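Zendden Puzzle and Games Club
Minutes of the general meeting, January 2024
Held in the back room, Plillholm Community House

Chair: Fotini Athanasiadis
Present: 13 members. Apologies were received from two members and noted.

1. Previous minutes

The minutes of the last meeting were read and accepted with one correction. The Trorville visit was listed as a morning session and should have been listed as afternoon.

2. Tables and room

The chair reported on the state of the room. The house has agreed that we can keep using the pale wood-grain table for cube work. It is close to square and has a cable hole toward the far side, so a lamp can be run through it if we want more light. A member asked about the faint line down the left half of the top. It could be a scratch or it could be pencil. Fotini will try a damp cloth on it first and report it to the house office if it does not come off.

There was some talk about the carpet. The grey colour hides small pieces very well, and a missing centre cap from the August open day has still not been found. Members are asked to check the floor near their chairs before leaving. Cables on the floor should be kept to the side of the room and away from the door.

A request for a second lamp was discussed. Several members find the edges of the room too dark for reading instructions. Agreed to spend up to $60 on a floor lamp. Fotini to buy it and bring the receipt to the next meeting.

3. Cleaning of club cubes

It was raised that the club cubes are getting sticky from use and that people have been wiping them with whatever is at hand. After discussion it was agreed that a soft cloth is enough for ordinary cleaning, folded over the cube and worked along each face. No sprays. The cloths are to be washed at home by whoever takes the box that month and returned folded.

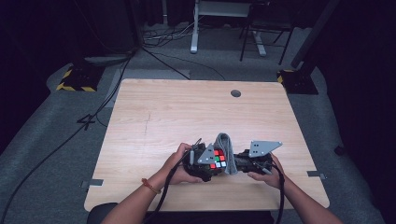

4. Replacement of worn cubes

The club now has 12 cubes in the lending box. Members went through them before the meeting and set aside the ones with lifting stickers. It was moved that we replace these with the stickerless kind. Those against felt the stickered cubes are easier for beginners to follow in the printed Siriwan booklet, where the diagrams show black borders. Those in favour said stickers peel and the replacement sets never match the originals for colour.

The motion was put and lost. We will stay with stickered 3x3 cubes for now and look at the question again after the next open day.

A smaller point came up about colours. In poor light the orange and the dark red are easy to mix up, and the yellow can look green. Agreed that beginners should be seated nearest the lamp once we have it.

5. Starting position for the practice round

The practice rounds have been run a bit differently by each person looking after them, and two newer members said they found this confusing. The following was agreed after some back and forth:

The cube is scrambled by someone other than the solver. It is placed upright on the bare wood with one face square to the solver, and no cloth or mat underneath. Nothing else is to be left in front of it. The solver may look for as long as they like in a practice round but may not turn any layer before the start is called.

A member asked whether the same rule should apply to the children's round. Left to whoever is running it on the day.
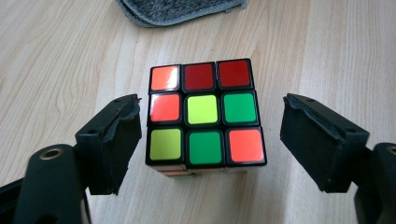

Scrambled 3x3 set down facing the solver (item 5).

6. Trorville visit

The Trorville group has invited us again. They have room for more of us this time — last visit we had to turn people away. Members who want to go should put their names on the sheet by the kettle. Drivers are needed. Fuel money will be shared by the people in each car as before.

7. Other business

The key to the storage cupboard is stiff and should not be forced. Fotini has the spare.

The Siriwan booklets are running low. Members who have finished with theirs are asked to bring them back, marked or not.

The request for a jigsaw evening was held over to the next meeting as the member who raised it was not present.

There being no other business the meeting was closed and the tea things were put away.

Action items
Fotini Athanasiadis: table mark, floor lamp and receipt, reply to Trorville.
All members: return booklets, check the carpet.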